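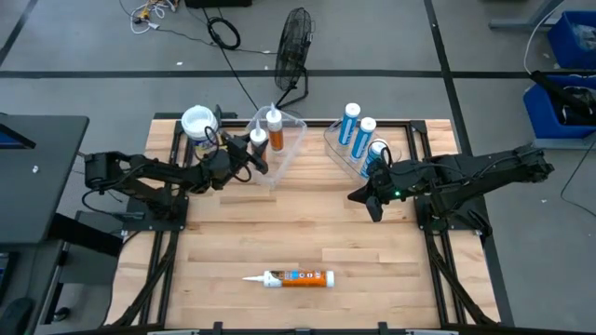
So I've finally given up on the bathroom sealant. Three goes at it since we moved to Brurton, and every single time the bit behind the taps has gone black by August. My grandad would have had it out and redone before his tea got cold, but I am clearly not him!

The man in the hardware shop at Kustdale reckons I've been rushing it. You're meant to scrape out every last scrap of the old stuff (I'd been leaving the stubborn bits and going over the top, oops), then wipe it down and leave it overnight. Oh, and fill the bath before you start, so the gap is as wide as it's going to get. Ours holds 165 litres, which felt like a shocking waste until I used it on the beans.

I did get a quote. £200 for one bath and a shower tray - no thank you. A scraper, some masking tape and two tubes came to a lot less than that, and I've still got most of the second tube.

Anyway, the fourth attempt went on at seven this morning and we're all washing at the sink until tomorrow. The kids are thrilled. Next up is the kitchen windowsill, where there's a draught you could fly a kite in.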